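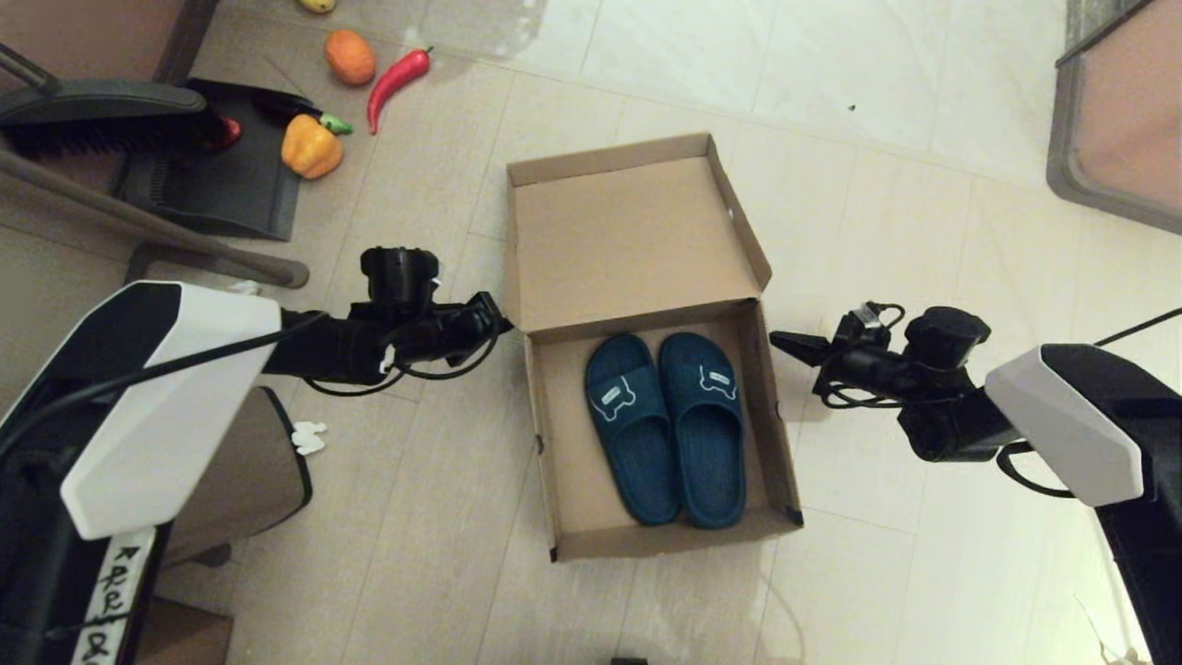

The second book in a series is a strange animal, and I say that as somebody who has now written two of them. When Pelau came out I had been living with it for 7 years, on and off, mostly off, and I could have recited whole chapters to the bus driver. Then the publisher asked, very kindly, when they might see Totano — and I found that I had a title, a map of a harbour and one good line about a ferry.

So I did what I always tell people at workshops to do and never do myself, and set a daily target. It was 1000 words at first. By the end of a fortnight it was 100, and I was a much nicer person to have in the house. A hundred words is a long shopping list. You can manage it before the kettle boils, and on a good morning you look up and the post has come and you've written a whole argument between two sisters over a boat (there are a lot of boats in this one, I'm afraid, and a fair bit of fish).

I wrote most of it in Buckley, at the back table of the library, next to the large-print westerns. I know writers who need silence, and I envy them their tidy heads, but I like a bit of coughing and somebody asking where the toilets are. Half the market-day chapter is lifted from conversations by the photocopier. If you said something rude about your brother-in-law's caravan last March, thank you, it's on the second page.

The middle was dreadful. I lost a character for sixty pages, simply forgot she was on the island, and had to go back and give her something to do. She ended up with the best scene in the book, the long supper where the lights fail, and readers who have seen it early keep writing to ask whether she'll be in the next one. She will!

The next one is called Trindo, at least for now, and I've started it the same way, a small handful of words before breakfast. I have a lighthouse and a wedding and no idea who is getting married. I sat down with it on Sunday and wrote the cake.

Contact us | © All rights reserved | Back to top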